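Spare room

A spare room is a room in a dwelling set aside for guests, who are expected twice a year and stay in it for three nights. The rest of the time it holds the ironing board. Houses in Prondlow were built with one as standard from the 1930s, usually at the back, over the kitchen. 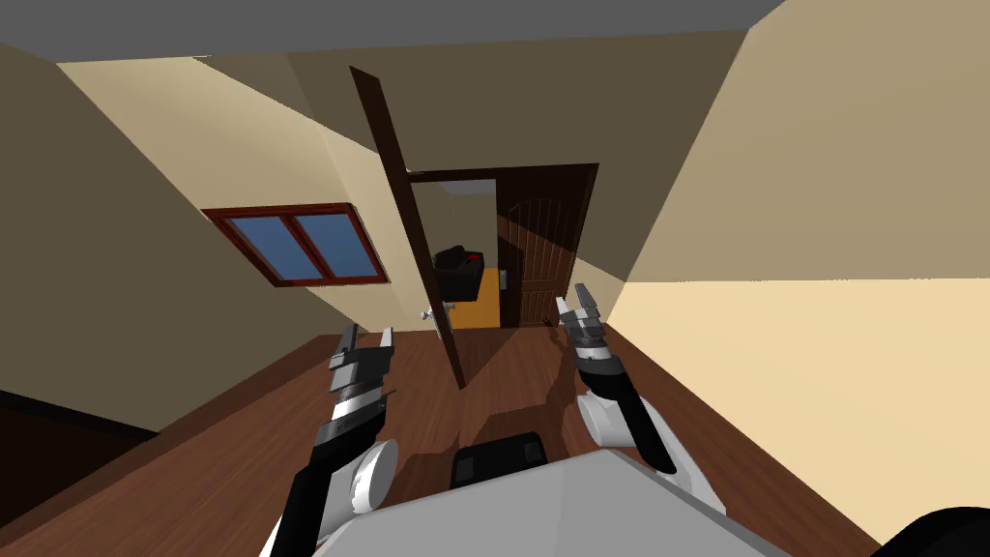 Xuân Lã objects that the guest was always an excuse, and that most families wanted a door they could shut on their unsorted post.

Usage

A survey of 216 households in Colden found that 74 had a spare room and that seven could reach the bed. Builders' brochures of the period preferred "study", a word that added to the price and left the floor area alone. Tuấn Đặng's history of the district gives the subject a chapter, mostly on curtains. 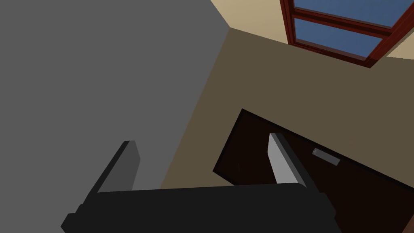
Interior view with a gripper's pair of fingers, one dark grey and one paler.

See also: Box room; Sofa bed; Loft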